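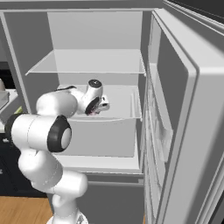 Issue 76

Village News > Flanddale > Food and Home

Flanddale's shared fridge is moving, and it's getting a kitchen

I've been banging on about the shared fridge in this newsletter since February, so you can imagine how pleased I was to get the call from Hatice Ateş last night. The lease is signed! The fridge is leaving its corner of the library porch and going into the old Myklebust shop on Mill Lane, where there's a proper room for it and (this is the bit I'm excited about) space to cook.

If you've not used it, the idea is very simple. You put in food you won't get round to eating, and anyone who fancies it takes it home. No forms, no questions. I've left half a tray of eggs there before going on holiday and come away another time with a lovely bunch of leeks and a pot of yoghurt, so I reckon we're even.

The porch was only ever meant to be a stopgap. It's draughty, it's shut whenever the library is, and you can't get a pushchair past when somebody's unloading shopping. Mill Lane will be open 7 days a week, early until teatime, and there's a ramp already in place at the side door. Parking is still a pain, I'm afraid. Hatice says try behind the chapel.

The rules on what you can leave haven't changed. Sealed packets, fruit and veg, bread, unopened dairy that's still in date: yes please. Raw meat, anything home-cooked and anything half eaten: no thank you. Shelves get wiped down every morning, so if you've left a bag or a box in there that you want back, put your name on it.

As for the cooking, Prasetyo Tambunan will be running two sessions a month once the room is ready. He taught me to make a peanut sauce at the summer fair and I've not bought a jar since. He wants to keep it to whatever happens to be in the fridge that day, which sounds like chaos to me, but he's quite calm about it. Sessions are free and last two hours, and children can come along with a grown-up. There'll be a sink and worktop for everybody to share, so bring your own apron and a tub for leftovers.

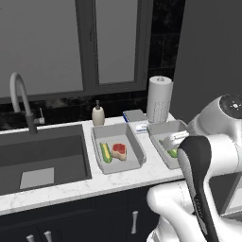 What happens next

The library porch stays open as normal until the move. Hatice is after people with strong arms and a van, and she'd also love a decent set of saucepans if you've got one sitting in a cupboard. Painting comes first (pale yellow won the vote, I wanted green, I'm over it).

You can put your name down for a cooking session at the library desk. Places are small in number and my sister has already bagged one, so don't hang about.

Last updated: 12 May 2019

Related items
Zistitz bakery to sell yesterday's loaves at half price
Gokeo bus timetable: what's changing for Flanddale
Seed swap moves to the chapel hall
Mill Lane drains: work finished at last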